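How a Cartoon Is Made to Move

A cartoon does not move. It is a stack of still drawings shown one after another, each a little different from the one before.

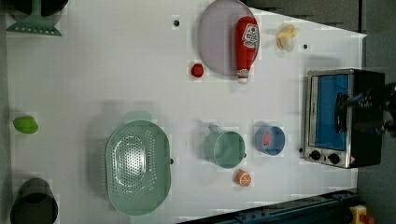 Each drawing shown on the screen is called a frame. Many cartoons play at 24 frames per second. Your brain joins the drawings together and reads them as one motion.

Making 24 new drawings for every second takes a long time, so many studios draw "on twos." This means each drawing stays on the screen for 2 frames. One second then needs 12 drawings. Slow scenes may use even fewer. Fast scenes, such as a chase, may need a new drawing for every frame.

Key drawings and in-betweens

An animator starts with the key drawings. These show the most important positions in a movement. For a jump, the keys might be the crouch, the highest point and the landing.

Other artists then make the drawings that go between the keys. These are called in-betweens. If the in-betweens are close together, the movement looks slow. If they are far apart, it looks fast. This is called spacing.

Backgrounds

The background is usually painted separately. A character can walk in front of the same background for many frames, and only the character has to be drawn again.

A worked example

The cartoon series Zusus is made at a studio in Stukenow. One episode has 300 shots. A shot is a piece of film between two cuts. The longest episode so far, "The Bridge at Vendthorpe," used 2424 drawings for its storm scene alone. An ordinary scene in the series uses far fewer.

Try it

Take a pad of sticky notes. Draw a ball at the top of the last page. On the page before it, draw the ball slightly lower. Continue until the ball reaches the bottom. Flip the pages from back to front with your thumb. To make the ball fall faster, leave bigger gaps between its positions.

Words to know

Frame: one still picture in a film.
Key drawing: a main position in a movement.
In-between: a drawing that connects two keys.
Spacing: the distance between one position and the next.

Page last checked: 24/08/2022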